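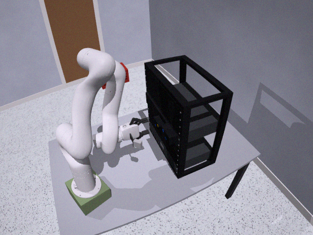
Varkine (motion planner)

Varkine is a sampling-based motion planning library for robot arms with six or seven joints. It is developed by Evura and is most often run inside the Lakon simulator, where arm, table and obstacles are loaded as one world file.

Planning

A query consists of a start posture, a goal pose for the gripper and a collision model. The planner grows two trees, one from each end, and tries to join them. If no link is found within 800 ms, the query returns a timeout code and the arm holds its posture. Paths are then shortened and timed against the joint speed limits.

Collision model

Open-frame racks are a standard test case. Posts and rails are entered as separate boxes; a single bounding box would close off the shelf space and make most goals unreachable. Gripper fingers are padded by 7 mm during transit. The padding is dropped for the final approach, which is planned as a straight line.

Interfaces

Bindings exist for C++ and Python. Vieira, a separate viewer, replays logged queries and marks the link pair that caused each rejected sample.

Versions

Version 11, tagged 2019-01-22, replaced the older grid-based distance check. World files from earlier versions must be converted before loading.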